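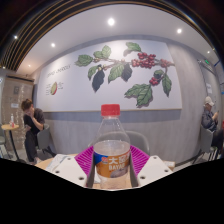 Bottle between the two fingers of the hand-held gripper, café table, Sternby.

How to run the bottle station at an open day

These notes cover the hand-held gripper table only. They were written by Elaine Rocha after the Girnau open day in April, when 57 visitors had a go.

What you need

One hand-held gripper, charged. A steady table. A capped plastic bottle with some drink left in it. A spare bottle. Paper napkins.

Setting up

1. Stand the bottle near the middle of the table, with space to reach it from the front.
2. Check that both fingers open and close freely. Wipe the ribbed pad with a damp cloth.
3. Start a new Skostitard session and enter the visitor number. Names are not stored.

Showing a visitor

1. Pick up the bottle once yourself, slowly, without talking.
2. Hand over the gripper. Let them squeeze it a few times in the air first.
3. Ask them to bring the fingers in low, one on each side of the bottle, until it sits against the pad.
4. Close, lift a hand's width, hold, and put it back down upright.
5. Stop the recording before they let go of the handle.

Allow 18 minutes for a group of four. Children under ten should use both hands.

If the bottle slips

The fingers are usually too high. Go lower on the label and try again. If it still turns in the grip, dry the bottle.

Afterwards

Copy the sessions to the Amaral drive the same evening. Charge the gripper for at least 20 minutes before the next group.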